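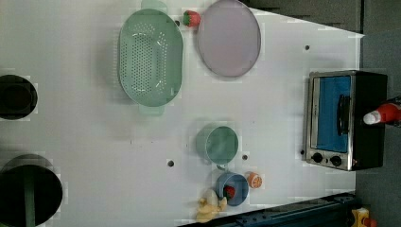 Toy strawberry, green colander, toaster oven.

March 23, 2018

So Midby are back with a new single, and I've read the announcement three times looking for the news in it. The song is called "Sauerland" and it comes out in May on Eltix. It will be sold in 2 versions, one with a making-of DVD and one with an extra track, and the extra track is a remix of the single. I bought both versions last time. I played the DVD once.

The label says the first pressing is limited to 800 copies. Maybe so. They said the last one was limited too, and I can still find it new in the bargain rack at my local shop, next to a stack of calendars.

Then there's the lineup. Midby had five members until last fall and now there are 4, and the press release talks about "a fresh start" without once using the name of the person who left. Delia Toledo sang most of the high parts. I'd like to know who's singing them now.

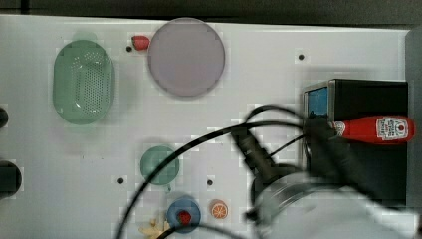

The short tour bothers me less, though I have doubts there as well. Two dates, both at the Esitz, both early evening, with a handshake line afterward for anyone who preorders at the door. I've stood in that line. It moves fast — you get a hello and a push from behind.

The 30-second preview is up. It's mostly intro. The drums sound good, I'll give them that, and I'll probably order the remix version once the full song is out and I've heard a chorus.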